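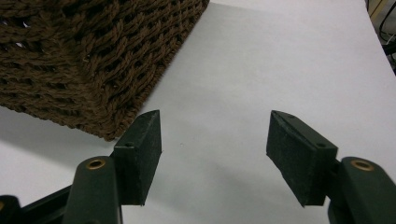 Figure 1. View from the camera on the hand-held gripper: fingers open, one corner of the woven basket at upper left.

Teaching a gripper to pick up a basket by its rim: does the shadow matter?
Final project report, Robotics Laboratory module, Etmont College
November 13, 2021

1. What we set out to do

The original proposal promised a system that could tidy a room. After the first meeting this became a system that could tidy a table, and by the end of June it was a system that could take hold of a basket by its rim and lift it a short way off a white surface. We mention this so that the reader can adjust their hopes early, as we had to.

The method is learning from demonstration. A person holds a gripper with a camera on it and does the task by hand, and a network is then trained to predict the movement of the gripper from the pictures. The trained network is run on an arm fitted with the same kind of fingers and the same camera, so that the view during a test resembles the view during recording. It is a pleasant method to work with if you like picking up the same basket many times.

Our question came from the pilot runs. The arm did well in the morning and badly after lunch, and the only thing we could find that had changed was the light. We wanted to know how much of the network's idea of "where the basket is" came from the basket and how much from the shadow next to it.

2. Set-up

The gripper has two green plastic fingers with black foam pads on the inner sides. Both fingers stay in view at the bottom of the picture, which the network seems to like, as the gap between the pads is always in a known place and everything else can be judged against it. We did not crop them out. An earlier group in the Plolholm lab room had tried cropping and wrote one sentence about it, the sentence being "this was worse".

The basket is brown, woven from thick twisted strands with small gaps between the rows. We chose it because the lab's other test items are smooth blocks, and a smooth block tells you little about what happens when one foam pad meets something rough and slightly fuzzy. Close up, the camera sees only a corner and part of two sides, so the network never gets the luxury of a whole basket at the moment when it matters most.

Training ran on the shared machine, which is called Wuvport and has a queue. The model was the small image encoder supplied with the module, followed by a head that outputs the next few gripper movements. We changed nothing in it apart from the learning rate, which we changed often and then put back.

3. Demonstrations

We recorded 114 demonstrations. Eight were thrown out: five where the basket tipped before the fingers closed, two where the recording stopped early, and one where the demonstrator picked up the basket with the other hand. That left 106 for training. The starting position of the gripper was varied by hand, with no fixed grid. Looking back at the data, "varied" flatters us. Most demonstrations start above and to the right of the basket, which is where a right-handed person's arm goes if left alone.

The lamp was kept in one place for all of them. This was an oversight at the time and became the experiment later.

4. Tests

There were 60 trials on the arm, 12 in each of five conditions. A trial counted as a success if the rim was between both pads when they closed and the basket then left the surface and stayed up until the arm stopped. A basket lifted and dropped was a failure. A basket pushed across the table with great confidence was also a failure.

The conditions, and the number of successes in each:

As trained (same lamp, same surface): 10 of 12
Basket turned by a quarter: 9 of 12
Lamp moved to the opposite side: 4 of 12
Lamp replaced by ceiling light only: 7 of 12
Bare grey bench, lamp as trained: 3 of 12

Total: 33 of 60.

5. What the numbers say, and what we think they say

Turning the basket cost almost nothing. We had expected it to hurt, and had a paragraph ready on why. That paragraph has been removed.

Moving the lamp hurt a great deal. In six of the eight failures in that condition the fingers closed beside the basket, on the side where the shadow now fell. The arm was taking hold of the dark patch, or at any rate of the place where the rim would be if the dark patch were where it used to be. Under ceiling light, where the shadow was weak on all sides, the failures were spread out and mostly near misses. We read this as the network leaning on the shadow's edge to place the basket's edge, and being left guessing when the edge went soft.

The bare bench result is harder to read. The bench is darker than the white surface, so the shadow has less contrast on it, but so has the basket, and we changed both at once. A careful group would have tested a pale bench too. We asked for one. The reply is still awaited.

It should be said that 12 trials per condition is few. The gap between ten and nine means nothing, and the gap between seven and four should not be leaned on either. The drop from ten to four is large enough that we are prepared to defend it in the oral, within reason.

6. A second attempt, briefly

With the time left we retrained on the same demonstrations with the brightness of each picture changed at random. This did not help with the moved lamp: four of 12 before, five of 12 after. Making a whole picture lighter or darker leaves the shadow on the same side of the basket, a point that seems obvious when typed out and which took us two days of queueing to see. What would probably help is recording with the lamp in several places. That needs new demonstrations and someone willing to do them.

We also looked at the Saarinen gripper notes, which are kept in the lab folder and recommend a thinner pad for woven objects. Thinner pads might suit the gaps in the weave better. We did not fit them, as a change of pad would have changed the picture as well as the grip, and we already had one pair of tangled causes in the bench condition.

7. If another group takes this on

Move the lamp between demonstrations from the first day, and write down where it was. Start some approaches from the left. Keep the fingers in view. Decide what counts as a success before the first trial – we settled ours after the pilot, and had to discard the pilot scores because two of us had been marking by different rules, one of them generous.

Watch the rim for wear, too. The basket had more loose fibres at the end of the project than at the start, and we have no idea whether the network noticed. The first and last trials in the "as trained" condition were both successes, for what that is worth.

8. Files

The demonstrations we kept are in the module folder under "basket_final". The folder "basket_final_2" holds the retrained model and should be used for section 6 only. There is also a "basket_final_real", which is empty and which we lack the permissions to delete.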